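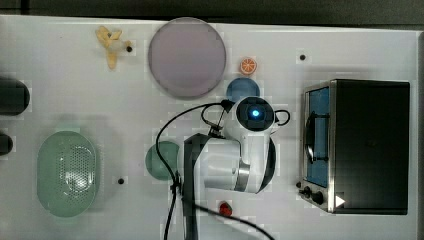
Fachbereich Rechtswissenschaft · Arbeitsgruppe Unternehmenskauf und Vertragsgestaltung

Abb. 2: Roboterarm über einem weißen Tisch mit Spielzeugbanane, Orangenscheibe und Tellern.

4.2 Earn-out-Klauseln und das Problem mit dem Stichtag

Jetzt komme ich zu dem Teil, auf den ich mich beim Schreiben am meisten gefreut habe (ja, wirklich, auf Stichtagsregelungen!). Im Korpus liegen 1368 Klauseln aus Anteilskaufverträgen, und ich habe sie alle selbst gelesen, die meisten davon im Oktober, abends, mit viel zu viel Tee. Gesucht habe ich nach Formulierungen, die einen Teil des Kaufpreises an das spätere Ergebnis der Zielgesellschaft knüpfen. Ein typischer Fall ist der Vertrag zwischen Stisness und Drernano: Der Verkäufer bleibt noch eine Weile Geschäftsführer, der Nachschlag hängt am EBITDA, und über die Frage, nach welchen Bilanzierungsgrundsätzen das EBITDA eigentlich ermittelt wird, schweigt der Text sich aus. Ich musste da zweimal hinschauen.

Boris Hájek hat mir beim Codieren geholfen und gleich zu Beginn widersprochen. Ich wollte solche Lücken als „offen“ erfassen, er fand, dass man sie mit §§ 133, 157 BGB meistens ganz gut schließen kann, jedenfalls dann, wenn die Anlagen frühere Jahresabschlüsse enthalten. Wir haben uns am Ende auf eine Zwischenkategorie geeinigt, „auslegungsfähig“, und die ist prompt die spannendste geworden. Bei Cordier zum Beispiel verweist die Klausel auf die „bisherige Praxis“ der Gesellschaft, und diese Praxis hatte sich kurz vor dem Signing geändert. Welche gilt nun? Ich neige zur älteren, weil der Preis auf ihrer Grundlage verhandelt wurde, sehe aber ein, dass man das anders lesen kann.

Geprüft haben wir die Zuordnung an einer Stichprobe von 15 Verträgen, die wir unabhängig voneinander codiert haben. In 12 davon lagen wir gleich. Die übrigen drei betrafen alle die Frage, ob ein Schiedsgutachter nur rechnen oder auch auslegen darf, und da bin ich inzwischen vorsichtiger als in der ersten Fassung dieses Papiers (Stand 3. November 2018). Der Vertrag von Ovo löst das übrigens sehr schön: Der Gutachter bekommt eine Frist von 10 Werktagen und eine abschließende Liste der Fragen, alles andere geht ans Schiedsgericht. So klar hätte ich es gern öfter gelesen!

Zu den Informationsrechten des Verkäufers während der Earn-out-Periode siehe Abschnitt 4.3.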